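Monday, January 1, 2018

Word count

Slept until ten, which I haven't done since July, and woke up to the neighbor's kid banging a pot lid on the porch like it was still midnight. Happy new year to him too. Coffee, the last heel of Elie's date bread, and then I sat down with the novel before I could talk myself out of it.

So! The plan for the year is 1,000 words every day except Sundays. Last year the plan was 2,000 and I made it to the ninth day. Leopoldo Montes told me back then that it was a number for people without jobs or dishes, and I was pretty rude about it, and he was right. I owe him an email saying so. I'll probably send it tomorrow.

Today I got 1,150. I'm counting them even though a good chunk is Luria walking from the ferry to her aunt's house and looking at things. She looks at a lot of things, that girl. I keep sending her up hills. At some point she has to knock on the door and the aunt has to say no about the money, and I've been putting that talk off for three chapters now because I don't know how the aunt talks. I tried her stiff and formal (awful), then I tried her sweet, and that was worse. This afternoon I had her shelling peas the whole time and answering with her head down, and something loosened up. Four lines of it are good. I read them out loud in the bathroom, where the echo makes everything sound better, and they were still good when I came out.

The town is still called Arellano. I was going to change it and I'm not going to.

The mess in the middle

Page 142 is where it all goes soggy. I printed the whole thing out before Christmas and marked it up in green pen, and there's a note there in my own handwriting that just says "why is he here??" about the cousin. I have no idea why he's there. He turns up with a suitcase, eats a big lunch and goes away again, and twenty pages later everyone is upset about something he said that I never wrote. Either he says it or he goes. I like him, though, and he's the only one in the book who's funny. Elie Haddad read that part on the train and laughed at the lunch, so maybe the lunch stays and I work back from there.

Took a walk around four to think it over, and thought about soup instead. Cold enough that my scarf went stiff where I'd been breathing on it. The bakery was closed and so was everything else, except the gas station, where I bought a very sad orange. Came home and did the dishes from last night, all those little glasses! I always end up solving things at the sink, and sure enough I got the cousin's line while I was rinsing. He tells the aunt the house smells the way it did when her husband was alive. Wrote it on my wrist. 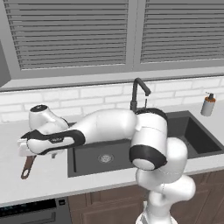 For tomorrow

Back to work, so up at six and write before the bus. Start with the cousin at lunch and get that line in before it washes off. Don't reread the ferry chapter. Don't touch the first page, it's fine, leave it alone. Call Mom about the blue coat. Email Leopoldo. Buy green pens, this one is going streaky, and bread, and a better orange.

It's almost eleven and the kid has found his pot lid again.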